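Swapping the Processor in an Old Dell Workstation Tower (Without Bending Anything)

I've been keeping a pair of these old Dell towers alive for longer than makes any financial sense. One runs my file storage, the other is what I do photo editing on, and the one on the bench this time got a used processor I picked up from Jotora, the parts place out past the fairgrounds. It took me 20 minutes from lid off to lid on, and I'm slow! If you've only ever added memory or changed a drive, this is the next step up and it's very doable.

I'm going to assume you've already checked that your new chip works with your board and that your BIOS is recent enough. Please do the BIOS part first, with the old chip still in there. I skipped it once and had to put everything back together just to run an update, and I was in a mood for the rest of the evening.

What you need

A screwdriver that fits your cooler screws properly (mine are big enough to take a number 2 Phillips). Thermal paste, I use the Mellora stuff in the little gray syringe. Isopropyl alcohol, the strongest you can find. A few lint-free wipes or coffee filters. A dish for screws. An anti-static strap if you own one, and if you don't, keep touching bare metal on the case.

Getting in

Shut down, pull the power cord, then hold the power button in for ten seconds or so to drain what's left. Lay the tower flat with the side panel facing up and take the panel off. Give yourself way more table than you think you need, because you'll want the cables out of the way and somewhere to put the shroud.

About that shroud. A lot of these towers have a black plastic piece that steers air over the processor and memory, and it has to come out before you can reach anything good. Pull straight up, wiggle a bit. Anything with a blue tab on it is meant to be released by hand, so you can leave the screwdriver alone for those parts. You don't need to touch the drives or the power supply for this job. 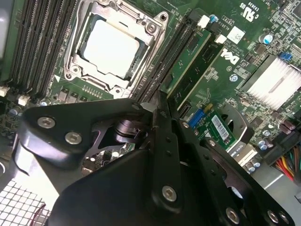
Chip in its bracket, with memory slots on both sides.

Taking the cooler off

Now, if the machine still runs, let it work for a few minutes before you shut it down and start. Warm paste lets go so much easier than cold paste. Loosen the cooler screws a couple of turns each, going corner to corner, until they're all free. Then twist the cooler gently left and right before you lift. Don't yank! On some sockets the chip can come up stuck to the bottom of the cooler, and that's how pins and contacts get hurt.

Wet a wipe with alcohol and clean the top of the old chip and the bottom of the cooler. Keep going until the wipe comes away clean (I usually need three or four). You want that metal lid bare and shiny before you go any further, even on the old chip, so you don't smear gray goo all over the place when you lift it out.

Swapping the chip

Open the bracket. Yours might have one lever or two, and if it's two there's usually an order stamped on the metal next to them, so look before you push. Lift the frame, hold the old chip by its edges and take it straight up. Into the plastic clamshell it goes.

Find the little triangle on the corner of the new chip and match it to the mark on the socket. Lower it in flat and let go. No pressing, no sliding. If it doesn't sit level, lift it out and look again. Then close the frame and work the levers back down. They feel stiffer than you'd like, and the first time I did this I was sure I'd broken something.

Quick look around

Before the cooler goes back I always stop and check the rest of the inside. Are the latches on the memory slots closed? Is any cable lying where the cooler or the shroud needs to go? The ones near the drive cage love to wander.
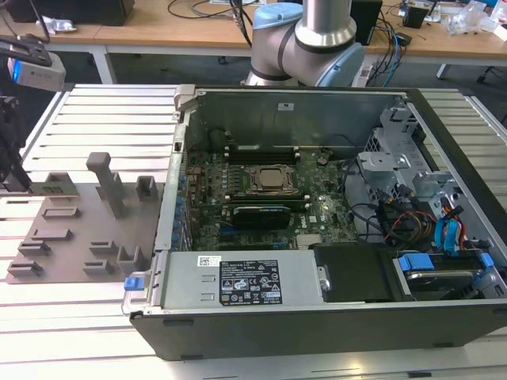 Tower on its side, with the drive cage and its cables on the right.

Paste and cooler

A blob the size of a pea in the middle is plenty for most square lids. Set the cooler straight down, start every screw by hand, then tighten corner to corner a little at a time until they stop. Plug the cooler fan back in if you unplugged one. I've forgotten that twice, and the machine beeps at you and refuses to cooperate.

Shroud back in, panel on, power cord in.

First boot

It may sit on a black screen longer than usual, so give it a couple of minutes. Go into setup and make sure the new processor shows up by name and that all your memory is still counted. If some memory has gone missing, shut down and reseat the cooler first. Uneven screws can do that on these sockets and it's an easy thing to rule out. Then reseat the sticks.

After that I let it do something heavy for an hour and keep an eye on the temperatures. My editing exports are noticeably quicker now, so I'm calling it money well spent. Next I want to sort out a quieter rear fan for the other tower.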